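The Corner Test

The planner had failed the corner test 900 times by the time she came back with her coffee.

She worked at Parkalow, on the second floor, writing the part of the software that decided where an arm should go next. The arm itself was in Drastton, bolted to a bench she had never seen. She had only the simulator, and the simulator had the red box.

The task was short. Find the box, plan a path to it, stay clear of the walls. The Hirvonen build did it in 8 seconds. Hers gave up each time with the same line in the log: no valid goal.

She stopped the run and opened the view.

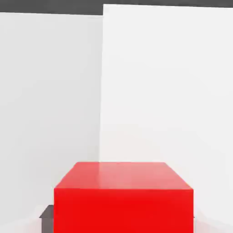 She had set the wall margin herself in July and forgotten it. It was in one file in meters and in another in millimeters, and the planner believed both. As far as it knew, the walls were thick enough to swallow everything between them. There was no place left to stand.

She changed one line. Then she went looking for the other places where she had done the same thing, and found 2. She fixed those too and wrote a note in the commit about units, which was longer than the fix.

Her desk lamp buzzed. Someone down the hall was running a vacuum.

She set the count to 2,000, named the job Temolgate after the street she grew up on, and pressed enter. The first line came up in the log. Goal found. She pulled her chair in and waited for the second.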